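Segundo Espinoza asks me to wait until he has put his bicycle inside. It is seven in the morning, the gym of Breltport College is still dark in one half, and his rowers will come in twenty minutes. He has coached the women's crew here for 8 years. Before this he rowed himself, at a small club in Astgate, and he says that he was never very fast.

"I was the one who was always there," he says. "My coach liked this. He could not put me in the first boat, but he could always find me."

I came to ask him about the study rule, which he introduced in his second season and which other coaches at the college have started to copy. The rule is simple. Every rower gives two evenings in the week to her courses, and on these evenings there is no training, no team meeting and no message from the coach. 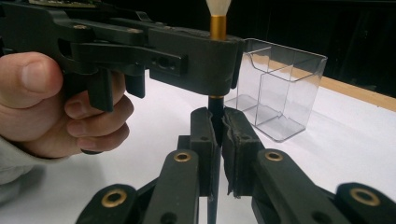

**College Sport**

"In the beginning they did not believe me," says Espinoza. "They came to the boathouse anyway. I had to lock the door and go home."

The crew has 27 women this year. Many of them study nursing or engineering, and their practical hours often fall in the same part of the day as the training on the water. Espinoza keeps their timetables on one large sheet of paper in his office. He changes it with a pencil. When I ask why he does not use the computer for it, he shrugs.

"The computer has it also. But I look at the paper."

He had a hard first season. The crew finished last at the Wendico Regatta, in both of its races, and three rowers left the team before the summer. One of them wrote him a long letter. He still has it, but he does not want to read it to me. He tells me only that she was tired, that she had failed chemistry, and that she did not dare to tell him about either.

"I read it in May, when the boats were already put away," he says. "I thought, she sat in front of me every morning and I looked only at her hands and her back. I was correcting the oar."

After this letter he asked for a meeting with the teachers. He expected that they would complain about missed classes, and some did. But one mathematics teacher offered to move her help session to an hour when the rowers could come, and it has stayed at this hour until today.

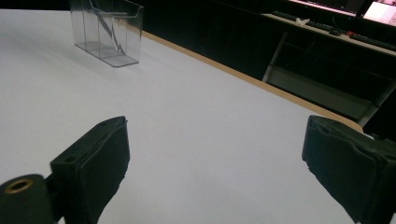
## "You can't row angry for two kilometers"

The results became better, but slowly. Espinoza does not like when people connect them directly with the study rule. In the fourth season the crew got a new boat, and he thinks that the boat helped too. Last year they won the Mac an tSaoi Cup for the first time, by less than a second, against a crew that had beaten them twice in the spring.

I ask him what he told them before that race.

"Almost nothing. I told them the wind was from the left. They were angry because of the two defeats, and I said okay, be angry until the start. You can't row angry for two kilometers. After the first minute you need to breathe."

He is less calm when we speak about money. The trip to Wendico costs more every year, and the college pays for 19 places. The other rowers must pay their own bus and hotel, or stay at home. He has asked three times for a change. The last answer was that the question would be looked at again in the next budget.

"I understand that there is football, there is basketball, everybody needs something," he says. "But I am the person who makes the list. I have to say to a girl who trained all winter, you go only if your parents can pay."

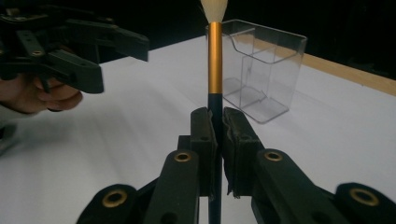 *Breltport, before the start of the spring term.*

The first rowers are now coming in with wet hair and large bags. Espinoza greets each one by her name and asks one of them how her exam went. She makes a face. He says something that I do not hear, and she laughs and goes to the rowing machines.

I have time for one more question, so I ask if he would like to coach a bigger crew somewhere else. He had an offer two years ago, he says, and he thought about it for a whole weekend.

"My wife said, go and see it. I went. It was a beautiful boathouse, with a kitchen. But they train every evening." He looks at the clock above the door. "Sorry, I must begin now."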